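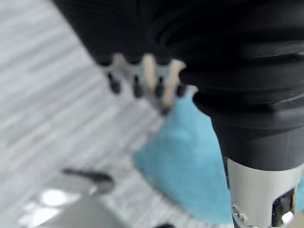 Keeping a Shared Lounge in Order: Report on the Hedlund Lounge Project
Santosh Grewal
September 20, 2024

1. Background

The lounge at Hedlund has a large beige sectional sofa, a second beige section behind it, and a mixed set of pillows and cloths. Residents had complained that the room looked messy by evening. My project looked at where the soft items end up and how long it takes to put them back.

2. Method

I checked the lounge 40 times, starting in January. At each check I wrote down the place of every pillow and cloth before touching anything. Then I tidied the room in a fixed order: cloths first, then pillows, then the seat cushions. I used a kitchen timer and entered the times in a spreadsheet. Residents knew about the project but were not asked to change anything.

An item counted as "out of place" if it was on the floor, hanging over an edge, or lying on the chaise. The chaise rule caused some trouble — two residents like a pillow there — but I kept it so that all the checks could be compared.

3. Results

The average tidying time was 225 seconds. Only 13 checks found every pillow against a backrest. The front edge of the main seat was the most common problem spot, followed by the chaise.
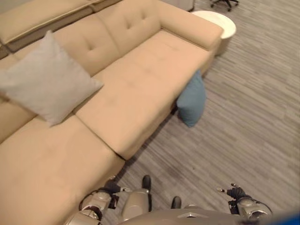 Figure 1. Sectional sofa with the gray pillow partly on the chaise and the teal pillow over the front edge of the seat.

Small pillows moved more than large ones. The large ones mostly slid sideways along the backrests. Cloths were usually left unfolded, and folding them took more time than I had planned for.

4. Problems

The first timing sheet mixed minutes and seconds, so I had to redo six entries from my notes. I also did all the tidying myself, and I got faster with practice. A second person should do half of the checks if this is repeated.

5. Next steps

I would like to try a basket next to the armrest for the small pillows and cloths, and run the same checks again for one month. The spreadsheet and the blank check form are in the course folder under Hedlund.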